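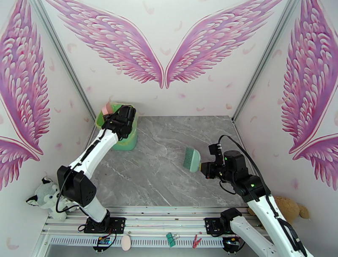 Reading time: 3 minutes

Popular Music 2: Recording on a Small Budget
Handout for the seminar, tutor Kumiko Hattori

Most underground metal bands record a demo before they have a label. The usual order is drums, bass, rhythm guitars, then vocals. Our case is Stostus, a doom trio from Cundton. Their first demo has four songs and runs to more than 68 minutes.

Osamu Yoshida played the drums in one room with 3 microphones. Guitars were doubled, one take left and one right. Listen for the slow section in "Kobori", where the bass carries the tune.

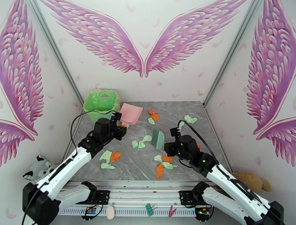 Page 2

Terms to know: blast beat, palm muting, tremolo picking, drop tuning.

Before the seminar, read the Efren Villanueva interview and write a paragraph on how the vocals are mixed. Bring headphones.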